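Hollis Building, Workshop and Storage Areas
General Safety Inspection — Checklist with Comments

Date of inspection: 2018-10-10
Inspector: Elfriede Tiedemann
Areas covered: ground floor, loading bay, Grolodau store
Items checked: 53
Items needing action: 7

1. Exits and walkways
1.1 Exit doors open fully from inside: Yes
1.2 Exit signs lit: Yes
1.3 Walkways clear: No
Comment: Two pallets were standing in the marked walkway by the loading bay. They were moved during the visit. The same finding was recorded in June, and the area supervisor is asked to repaint the floor line where it has worn away.

2. Fire equipment
2.1 Extinguishers in place and tagged: Yes
2.2 Extinguishers unobstructed: No
Comment: The unit beside Room 118 is hidden behind a coat rack. Move the rack.
2.3 Fire door closes on its own: No
Comment: The door to the Grolodau store stops short of the latch. Closer to be adjusted.

3. Cables and cords
Extension cords are accepted for temporary use only. Cords crossing a walkway must be covered. Damaged cords are to be tagged and taken out of service the same day. 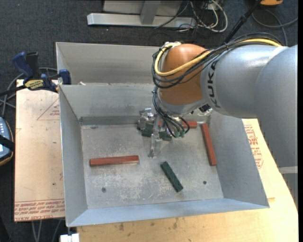

Storage containers were checked for sharp edges, stability and safe loading. Shelf bins in the Grolodau store are in good order, apart from one with a split corner (Bin 22), which must be replaced. Open sheet-metal containers set on a tabletop, like the gray one there, should have their rims checked for burrs at each inspection. Heavy containers belong on the lowest shelf.

4. Storage and shelving
4.1 Load limits posted: No
Comment: Labels missing on the Multitz shelving — new ones to be ordered.
4.2 Ladders stored upright and secured: Yes

5. First aid
5.1 Kit complete: No
Comment: Eyewash has expired. Replace before the next shift.
5.2 Contact list current: Yes

Open items are to be reported to the inspector in writing once closed. Items 2.2 and 2.3 will be checked again in person.

Signed: E. Tiedemann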